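Nous utilisons des cookies pour mesurer l'audience du forum. Accepter | Refuser | Paramétrer

Kemeys trois voies : remplacer les condensateurs du filtre, chimiques ou film ?
Octobre – par Dorin Iordache

Dorin Iordache
Bonjour,
J'ai récupéré une paire de Kemeys trois voies, impédance nominale 6 ohms, coupure basse à 300 Hz d'après la notice. Amplification Hustbridge, intégré à transistors. L'enceinte gauche est en retrait dans l'aigu. J'ai permuté les enceintes, le défaut suit l'enceinte, l'ampli est donc hors de cause. J'ai aussi permuté les tweeters : le défaut reste à gauche. Il reste le filtre.
Le condensateur série du tweeter est un chimique bipolaire de 10 µF. Je pensais passer tout le filtre en polypropylène. Des avis sur les valeurs à retenir ?

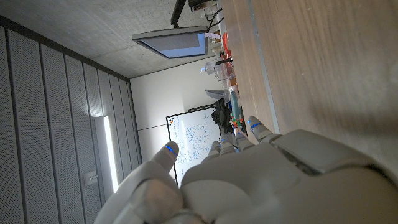 Main robotisée blanche et grise, voyants bleus sur les doigts

pavillon_sec
Même valeur nominale, 10 µF. Mais mesure avant de commander. Un bipolaire de cet âge dérive en capacité et surtout en résistance série (ESR). Si tu n'as pas les deux chiffres, tu changes des pièces au hasard.

ohmetre38
Je mettrais du polypropylène partout, section grave comprise. La tolérance est meilleure, les pertes sont négligeables et le vieillissement n'est plus un sujet. Je l'ai fait sur deux paires sans rien recalculer.

Raluca Tănase
Pas d'accord avec « sans rien recalculer ». Le concepteur a réglé le niveau du tweeter avec l'ESR d'origine dans le circuit. Si on la supprime, le tweeter remonte et l'amortissement du filtre change un peu. Sur un 10 µF en série, l'écart est faible, quelques dixièmes d'ohm à compenser par une résistance. Sur la cellule parallèle du médium, l'effet peut devenir mesurable au voisinage de la coupure.
Quant au grave, à 300 Hz les valeurs sont élevées. En film, il faudra des composants très volumineux et ils ne tiendront pas sur le circuit imprimé.

ohmetre38
Quelques dixièmes d'ohm devant un tweeter et son atténuateur, je demande à voir l'ABX. La dispersion entre deux tweeters neufs est supérieure à ça.

Raluca Tănase
Je n'ai pas parlé d'audibilité, j'ai parlé de fonction de transfert. Pour le tweeter, je te rejoins, l'enjeu est mince. Pour la cellule parallèle, simule-la avec et sans ESR avant de conclure.

Dorin Iordache
J'ai dessoudé une patte et mesuré au pont Fedby, à 1 kHz. À droite, 10 µF, conforme. À gauche, 6 µF, et l'ESR est nettement plus élevée que de l'autre côté. Cela colle avec ce que j'entends. Je n'ai pas encore sorti les condensateurs du médium.

pavillon_sec
Le coupable est trouvé. Voici l'ordre que je suivrais :

1. Relever le schéma des deux filtres, en notant le sens des selfs. Leur orientation joue sur le couplage.

2. Mesurer tous les condensateurs, une patte en l'air, à la même fréquence pour les deux enceintes.
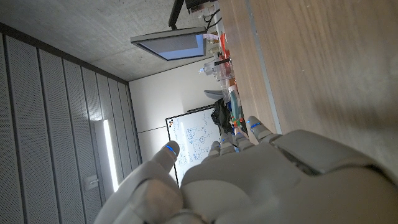 3. Remplacer par paires. Film pour le tweeter, bipolaire neuf à faibles pertes pour le médium et le grave.

4. Refaire une courbe d'impédance par enceinte et superposer les deux. Si elles se recouvrent, on referme.

ohmetre38
D'accord sur 1, 2 et 4. Pour le médium je maintiens le film, avec une petite résistance série si Raluca y tient.

Raluca Tănase
Avec la résistance, je n'ai plus d'objection. Il faut simplement partir de l'ESR relevée à droite – si ce côté est sain – et pas de celle du condensateur fatigué.

Dorin Iordache
Entendu. Les deux 10 µF en polypropylène sont commandés chez Onport, avec des bipolaires pour le reste. Pour la courbe d'impédance, est-ce qu'une résistance de référence de 16 ohms convient ? C'est ce que j'ai au tiroir.

pavillon_sec
Oui, à condition de la mesurer d'abord et d'entrer la valeur réelle dans le logiciel. Pense aussi à étalonner les deux voies de la carte son, cordons compris.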